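Projects > Clanero > Soap and Paper > README

October — posted by the Clanero maintainers

# Clanero Soap and Paper Set

Clanero is a small collection of pictures of everyday washroom goods, put together in Dornirbridge for people who sort, stock or catalog them. This part covers bar soap and the plain paper it gets laid out on.

## Contents

- 800 pictures in JPEG
- 51 item entries in `items.csv`
- `notes.txt`, with remarks on wear and markings

Bars are listed by color, shape and stamp. Color is entered by eye, so "salmon" and "coral" both turn up for the same kind of pink. Search for both.
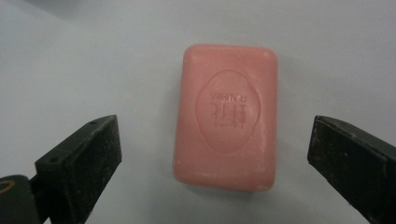 *Pink bar soap, stamped side up.*

## Markings

Stamps are hard to read on a bar of one color, and some come out reversed. If the lettering can't be made out, the `stamp_text` field stays blank and `stamp_shape` is filled in instead (oval, scalloped, plain). Don't guess at a brand name. Chinese characters are noted as present and are not transcribed in this version.

## Layout surface

Bars go on a pale, plain surface. White paper works well and is cheap to replace. Lay the sheet flat and leave a margin on all sides of the item. 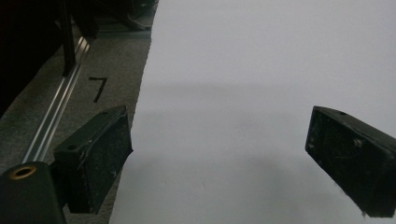 Sheets with print or heavy creases should be swapped out — they make the edges of a light bar harder to trace. Soft shadows are fine and were left alone.

## Known gaps

- 40 pictures have no soap in them. They are tagged `blank`.
- 30 pictures still need a color entry.
- Weights are missing throughout.

## Related

The Tawfik list uses the same item numbers. Nomon does not, so match on file name.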